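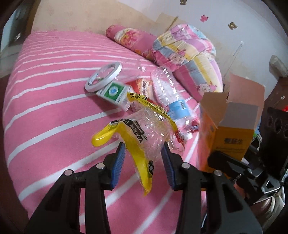 A food wrapper, a roll of tape and a small green and white box on striped bedding.

FOR RELEASE IN MARCH

Manance Opens Sign-Ups for "Off the Bed," a Tidying Program for People Who Own a Perfectly Good Table

NENDALE. Manance, the home organizing service, will begin taking sign-ups this month for Off the Bed, a nine-evening course on clearing the one piece of furniture most of its clients swear they only sleep on.

The course grew out of home visits. Manance organizers went into 297 bedrooms in Nendale and Suksawat last year, and wrote down what they found on top of the covers before anybody had a chance to sweep it into a drawer. The list runs to 1,220 items. Snack wrappers lead by a comfortable margin. Tape comes in second, ahead of socks, a result that caused some argument in the office and a recount.

"I came into this business to build shelves," said Fongchan Phetsri, founder of Manance. "I had a whole talk about shelves. Then I'd walk into the bedroom and there would be a noodle packet and a roll of tape on the sheet, and the shelves I put up in the fall would be holding one candle."

Off the Bed meets at 7 p.m. in the upstairs room of the Faston building. Each evening takes on one kind of bed-dweller. Food packaging gets the first two evenings to itself. Wrappers are sorted into empty, not quite empty, and "I was saving that," a group that participants will be asked to defend out loud. Clear wrappers get extra attention, as they have a gift for vanishing against a patterned sheet until somebody rolls over on one at 2 a.m.

The third evening is tape. Students will learn to choose one home for the roll and to put it back there, a skill that Manance's early testers rated harder than folding a fitted sheet. Small boxes follow on the fourth evening, including the kind that get kept for years on the grounds that they are good boxes. Bottles, chargers, paperwork and laundry fill out the schedule. The last evening is devoted to making the bed, which most students will by then be able to reach.

Pichit Luangrath, who teaches the course, tested it at home before offering it to the public. He reports mixed results.

"My side is clear," Luangrath said. "I've been asked to keep my remarks to my side."

Students bring their own clutter. Manance asks that it arrive in one bag, the contents gathered from the bed that same day without editing. Practice beds are provided, made up in stripes. Charoen Boonyarit, who bought the linens, held out for the pattern after trying plain white. Stripes, he argues, give beginners something to line things up against, and a crooked pile looks a good deal more crooked on them. The instructors have come around to his view. The first batch of sheets was also on sale.

The course does not require anyone to stop eating in bed. An early draft did, and sign-ups for the trial session came to three people, two of them related to the instructor. The current version asks only that the wrapper leave the bedroom within the hour and that whoever opened it be the one to carry it.

Wilma Van Rooij took the trial course over the winter and has agreed to be quoted.

"I learned that I owned four rolls of tape," she said. "I had been buying tape because I couldn't find the tape. I've now given one to my sister, who put it on her bed."

There are 200 places. Students receive a lidded bedside bin, a hook for the tape, and a printed card with the course's single rule, "If it has a label, it has somewhere else to be." Kálmán Hegyi, who wrote the card, would like it known that the rule does not cover pillows or mattresses. He has had letters.

Sign-ups can be made in person at the Manance front desk in Nendale, where the forms are kept in a tray beside the door. Couples may share one place if they can agree on whose clutter to bring. Anyone who misses an evening may make it up with the Suksawat group, which runs the same lessons a week later.

About Manance

Manance helps households in Nendale and Suksawat sort, store and part with their things. Its other courses include The Chair With Clothes on It and Drawers, Part One. Drawers, Part Two is in preparation and has been for a while.

Press contact: Kálmán Hegyi, Manance, Nendale. Please call in the morning.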